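Clodmont Property Management seeks a Leasing Associate for Wuvine Court, a residential community of 400 apartments.
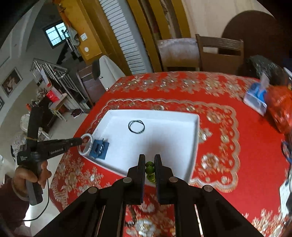

The position is full-time and reports to Trygve Sjögren, Regional Manager. Duties include showing units, preparing lease files and scheduling move-in inspections. Applicants must have three years of leasing experience and a valid driver's license - a real estate license is preferred.

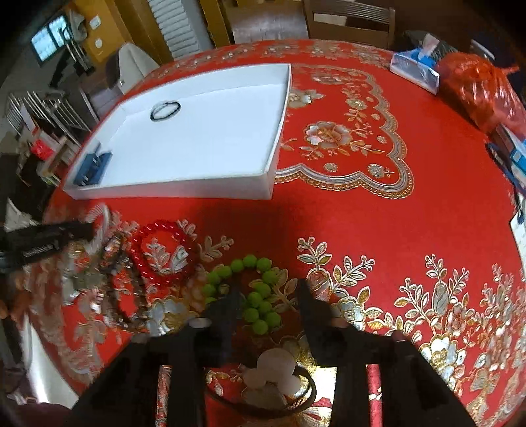 Resumes must be received by Jul 3, 2015. Interviews will be held in August at the Hotirley office.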